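Orlow Hand-Held Gripper Kit, planning and ordering
Updated September 12, 2025

Sold by Senport. Quote on request, lead time some 7 weeks from PO. Ask early if you're buying on this year's budget.

What you get
Gripper, two-finger, hand-held. Camera mount. Cable. One set of finger pads, fitted. Hard case is extra (Barnness, see accesories).

What to budget for
Spare pads. Order them with the kit, shipping them seperately costs more than the pads do.
Storage. Video piles up fast, most first-time buyers go too small.
Operator hours. Usually the biggest line on the sheet. Put it in before you pick how many kits.
Service plan, 2 years, optional. Can't be added after delivery.

How many kits
One operator, one kit, plus a spare per site. Orders of 3 or more get the multi-kit price, same invoice, same ship-to address only.

Fit with what you have
Works with the Yeoh arm wrist plate, adapter sold on its own. Adapter stock is low in September, check before you put it on a PO. Older Yeoh plates need the long screws.

Pads are a wear part. Rated 2000 closes, less on rough stuff. Knits and bedding are easy on them.

Household textiles, red knit on a striped duvet:
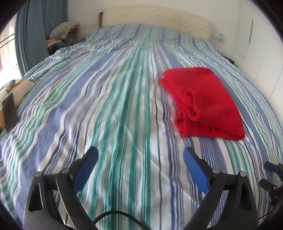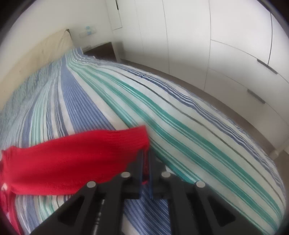

Can I order now and pay out of next year's budget?
We can hold a quoted price for 60 days with a signed quote, but the kit ships only after we have the PO. For split billing write to Prasetyo Ismail in sales and put the quote number in the subject line.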